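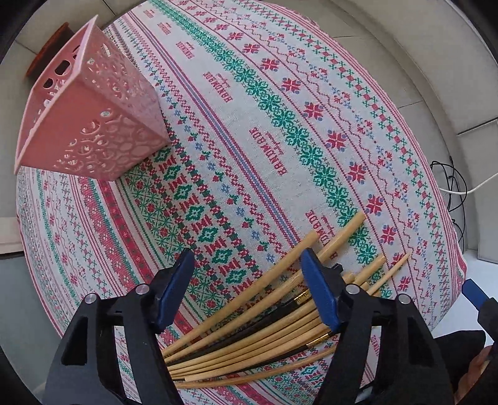

The Vitis ink is a water-based conductive ink for printed sensors on woven and nonwoven fabric. It is supplied by Guérin as a two-part system, base and hardener, and is suitable for screen printing and for direct writing with a dispensing pen. Line resolution depends on the substrate. On a smooth, closely woven cotton the ink holds a clean edge; on a cloth with a raised or patterned surface, such as a tablecloth with bands of cross-stitch-style motifs in red, green and blue, a test strip should be printed across one band and the plain ground next to it before a layout is fixed. Where the surface height changes, the printed track may thin out and its resistance will rise.

Typical uses are moisture sensing, skin contact electrodes and strain measurement. The ink contains carbon and silver flakes in a polyurethane binder. It remains flexible after curing and can be folded, although a sharp crease across a narrow track should be avoided.

Specifications

Components: 2 (base, hardener)
Net content: 251 g per kit
Cure temperature: 40 °C minimum
Recommended coats: 2
Cleanup: water before curing, isopropyl alcohol after
Catalog name: Vitis F
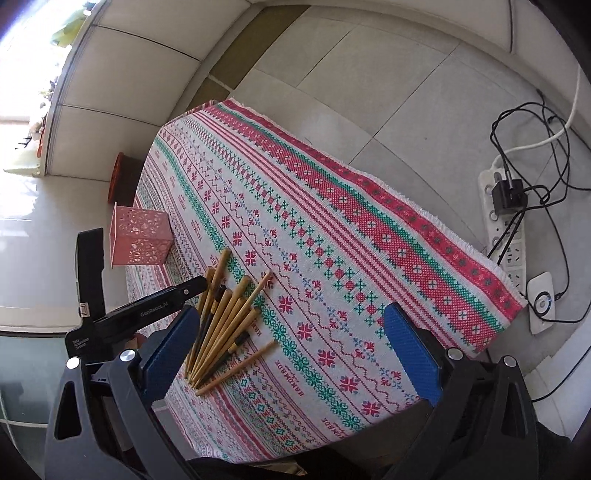 The second coat is applied when the first no longer marks a gloved finger. Curing below the minimum temperature leaves the binder soft, and readings will drift under load. Mixed ink left in the container thickens and must not be thinned with water.

Cured tracks can be connected with snap fasteners or conductive thread. Soldering is not possible. For readout, the Simia interface board accepts bare tracks through a clamp connector and is sold separately.

Unopened kits are stored upright, protected from frost. Kits ship from the Sisville warehouse. The hardener was reformulated in August; older hardener must not be mixed with the current base.

Data sheet revised November 1, 2021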